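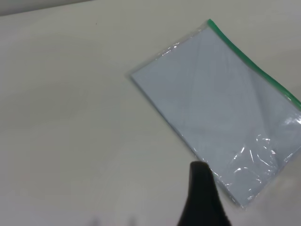 A zipper bag with papers inside, flat on the table, and the gripper coming to it.

What I learned about zipper bags at the robot open day

August
By Erzsébet Csonka

My neighbour's daughter studies in Zirncombe, and last month she invited me to the open day of the workshop there. I went mostly for the tea and to be polite. I stayed almost 2 hours at one table, where a robot arm was practising to pick up household things, and I came home with more useful notes for my kitchen drawers than I get from most magazines.

The man at the table was Booker Okafor. He was very patient with my questions. I asked him which object is the most difficult, and I expected him to say an egg or a wine glass. He said a flat bag on a flat table. A glass has sides, so the fingers can go around it. A bag with papers in it has only a thin edge, and the plastic bends away or shines in the light, so it is hard to see where the bag ends and where the table begins.

I thought about this on the bus, because my own hands have the same trouble. My fingers are stiff in the morning and I lose my patience with bags that stick to the worktop. So I have tried several things at home, and I write here which of them I kept.

Leave a margin. When you put papers in a zipper bag, choose a bag a little bigger than the paper. You need a strip of empty plastic on one side at least, and you take the bag by this strip. A bag which is full up to the seams must be lifted with a fingernail. For recipes and guarantee papers I now use the next size up.

Buy the ones with a coloured zipper. Mr Okafor told me that a bright strip helps the camera to find the top of the bag. It helps me too, without my glasses. I keep green for papers and red for anything from the freezer, and I have stopped opening bags from the wrong end.

Press the air out from the bottom. Close the zipper until only a finger's width is open, lay the bag down, and stroke it slowly with your palm from the bottom to the opening. Then close the rest. If there are papers inside, square them first by knocking the long side on the table. Wrinkles in the plastic are not dangerous for the paper, but you cannot read through them when the lamp is above. Turn the bag or move the lamp.

Slide to the edge. This is the one I use every day. Do not try to pinch a flat bag in the middle of the table. Put two fingers on top, pull it towards you until a part of it hangs over the edge, and take it from there, with the thumb below. I asked if the robot may also do this. Mr Okafor said yes, there are many ways to teach it, and they had argued about it over lunch.

Clear the table before. One wipe with a dry cloth is enough. Crumbs go under the plastic and make small scratches, and with a pale table you see each one.

Store them standing. I cut down a shoe box and put my bags in it like cards in a library, zipper up. Before this they lay in a pile and the whole pile slid when I opened the drawer. My box takes 20 bags if they are thin. The heavy ones, like the boiler papers, I put at the back so the box does not fall forward.

Washing. Bags which had only papers do not need it. For the others, lukewarm water, a drop of washing-up liquid, inside out, and dry them over a wooden spoon in a jug. Do not reuse a bag that had raw meat or fish.

There was also a table with tea towels at the open day, but the queue was long and I did not get to the front. My neighbour tells me the towels were folded quite nicely, only slowly. If they repeat the day next year I will go there first, and I will bring my own towel, the thick one from Londen that never wants to stay folded.

Related items
How to get candle wax out of a tablecloth
Sharpening kitchen scissors at home
A drawer for string, tape and labels
11 uses for an old shoe box
Descaling the kettle in a hard water area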